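# Mastbridge hand-held gripper, two weeks in

2018-07-24

We bought a pair of these to replace our Cludier units, which were good but heavy. The price was $377 for each gripper, with a camera mount and a spare set of fingertips in the box.
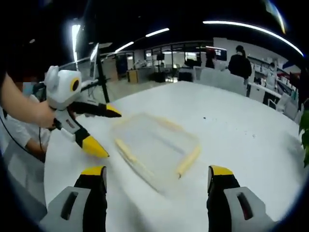
Weight is the main improvement. I can work through 20 pick-and-place runs before my wrist wants a break, and with the Cludier I usually stopped well before that. The trigger has a short pull and the fingers close evenly. Opening is a little slower than closing, so you learn to let go early.

The yellow tips are easy to find in the video, even when the hand is moving fast and everything else smears. Grip on smooth plastic is fair. Thin rims are fine if you come in square. At an angle they slip, and the Delić tips we tried on the old units did better there.

**Camera.** The wide view keeps both fingertips in the picture the whole time. Motion blur is the weak point. Our office lighting is uneven, and locking the exposure by hand helped some. The automatic setting hunts every time you turn toward a lamp.

**Software.** We record through a Cernik controller. Setup took one afternoon, most of it spent on a driver from March that has to be installed by itself first. The manual gets the order wrong.

Two complaints: the cable exits where your forearm wants to be, and the mount screws work loose. A drop of thread lock fixed the screws. I'm still taping the cable.

I'd buy them again at this price. 4 out of 5.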